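Search this site Enter keywords Go

Rivley Community Help - Food Service and Catering

Breakfast charges and the meal allowance: how should they be recorded?
Posted in March by Deschamps Residence Office

Our residence serves a light breakfast to guests on short stays. Until last term the charge was included in the room rate. We have been instructed to show it separately on the invoice, and the Mekance billing form offers two codes: 404 (meals, prepared) and 1018 (hospitality, general). Eggs and toast are served every morning.

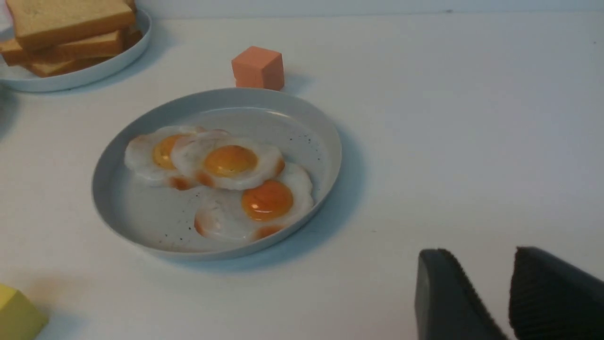

The form does not state which code applies when the guest has already paid a deposit. We issued almost 2000 invoices last year and would prefer not to correct them twice. Guidance from other offices would be appreciated.

2 answers

Answer from Jastitz Guest Services
Accepted by the person who asked

Code 404 should be used for any meal served at a fixed time to a named guest. Code 1018 is intended for refreshments at meetings and receptions, where no guest list is kept. The deposit does not affect the choice of code. It is to be entered on the line for advance payments and deducted from the total after the meal charge has been added.

A plain breakfast of eggs or toast is treated in the same manner as a full one.

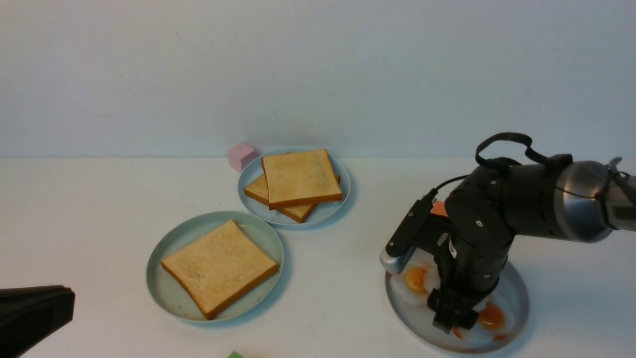 Please note that the meal line must carry the date of service. Forms showing only the date of departure are returned - this was the most frequent cause of delay in our office. Invoices already issued with breakfast included in the room rate may stand as they are, provided that the guest has not requested an itemized copy.

Answer from a member
We use 1018 for everything and have had no complaints. Check with your billing office.

Reply from Deschamps Residence Office
Thank you. We will apply 404 from the start of next month.

Related questions
Room rate changed after booking confirmation
Mekance form 2875: who signs for the department?
Refund of a deposit when a stay is shortened
Itemized copies for guests paying by transfer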